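Moving a retailer off its old certificates

5 min read

Search this site Enter keywords Go

Print this page | E-mail this page

The web operations lead at Oltham, a regional chain of home goods stores, took over the company's websites when the previous contractor, Breltau, handed them back. The handover document was a spreadsheet with 15 rows. By the end of the first week she had found 59 hostnames that answered on the public internet, most of them over HTTPS and several with certificates close to running out.

"The spreadsheet was right as far as it went," she said. "Every row in it was a real site. It just stopped at the sites somebody had been billed for."

She found the rest by going through certificate transparency logs, the public records where issuing authorities list the certificates they hand out. Old campaign pages were in there, along with a staging copy of the store and a booking form for a delivery service that had closed. The booking form still accepted entries and sent them to a mailbox that had been deleted.

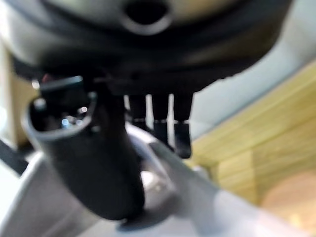
Narrow black pins on the underside of a dark, rounded shell.

The main storefront was the first thing she wanted under control. A scan of the home page showed 273 requests before the page settled, many of them to outside domains. Some were for fonts and analytics. Others went to an advertising partner the marketing team had stopped using, through a tag manager that four people could log in to.

"I asked who had approved each tag, and for most of them there was an e-mail somewhere," she said. "The trouble was that an approval never had an end date on it. We put one on all of them now. If you want your tag to stay, you answer a message once a year."

Certificates had been handled the same way. They were bought by hand, installed by hand, and renewed when a reminder arrived in the inbox of whoever had placed the order. One expired on a Sunday in December and took the gift card balance page down until the afternoon. Customers saw a browser warning and started calling the stores.

She does not blame Breltau for that one. The reminder had gone to an Oltham address belonging to someone who had moved to another department. 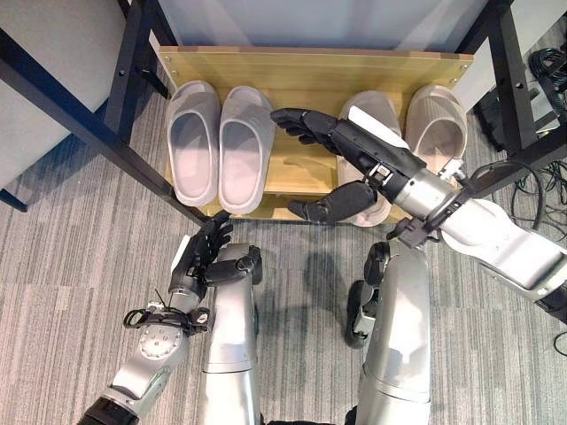 Slide slippers side by side on a low wooden shoe shelf.

The replacement is a system called Shetty, which Oltham runs on two small virtual machines at its hosting company, Cedus. It requests certificates automatically, proves control of each name through a DNS record, and pushes the result out to the load balancers. Getting the DNS part to work took longer than the rest of the project put together.

"Cedus gave us one API key for everything," she said. "Anyone holding that key could change the mail records too. I wasn't going to put that on a machine that talks to the internet all day."

The way around it was to delegate the validation records to a separate zone with its own key. Each hostname has one alias pointing into that zone, and the alias never has to change. Shetty can write to the validation zone and nowhere else. Cedus has since added keys limited to a single zone, but Oltham has kept its own arrangement.
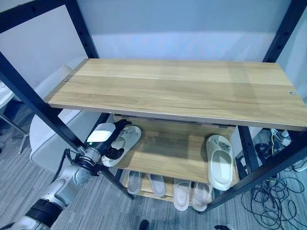 Light wooden shelves in a black metal unit, against a pale wall.

Asked what she would do differently, she mentioned the security headers. Her team turned on strict transport security for the whole domain, subdomains included, with a long lifetime. A printer status page in the warehouse office only spoke plain HTTP, and it dropped out of reach for anyone whose browser had already picked up the header.

"I should have started with five minutes and gone up from there," she said. "It says to do that in every guide. I had read the guides."

The printer page now sits behind a proxy with a certificate of its own.

Of the hostnames she found, more than half have been switched off. She removes the DNS record first and waits a month before deleting anything on the server, in case a store or a supplier still depends on it. Only one has had to come back – an address for price labels that the handheld scanners had written into their settings.

The content security policy is still in report-only mode. Reports come in every day, many of them caused by browser extensions on customers' own computers, and sorting those out is slow work. She plans to enforce the policy on the checkout pages first and leave the blog until last.

Print | E-mail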